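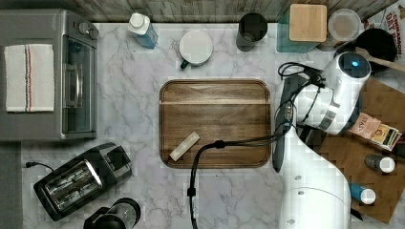
Cutting board on the counter

Subject: Re: [bread-list] Rye starter gone quiet

Vitória Prata wrote:
> I moved to Burthorpe in April and my rye starter has been sulking ever
> since. It used to double in 3 hours and now it barely bubbles by
> bedtime. Same flour, same jar. Should I toss it and begin again?

Oh Vitória, please don't toss it! I went through the very same thing when we left Lundura, and I was so discouraged that I had the lid of the trash can up before my sister talked me down.

My first guess would be the water. Our old house had a well, and the new place was on town water, and the poor starter just hated it. I began leaving a pitcher out on the counter overnight and using that for feedings, and things picked up nicely after that. If you can't be bothered with the pitcher (some weeks I can't either), a cheap filter does fine.

My second guess is a chilly kitchen. Mine was 60 degrees most mornings that first spring, and rye likes it a good deal cozier. Try the oven with only the light on -- and put a note on the door, please, so you don't preheat it the way I did.
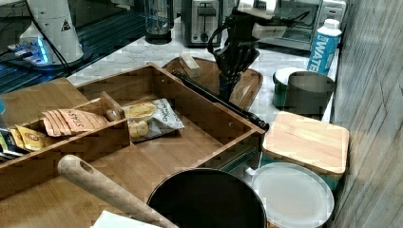

Snacks in the bamboo organizer

As for feeding, I'd go to twice a day for a while, and keep back just two spoonfuls each time. Save what you take out, too! It makes lovely crackers with a little salt and caraway, rolled as thin as you can stand to roll it. The Figueiredo cookbook has a good recipe, though I use less oil than they say.

Do write back and tell us how it goes. And if it really does give up on you, I have plenty dried in the pantry and would be so happy to mail you an envelope of it -- it travels very well.

Warmly, and with flour on the keyboard as usual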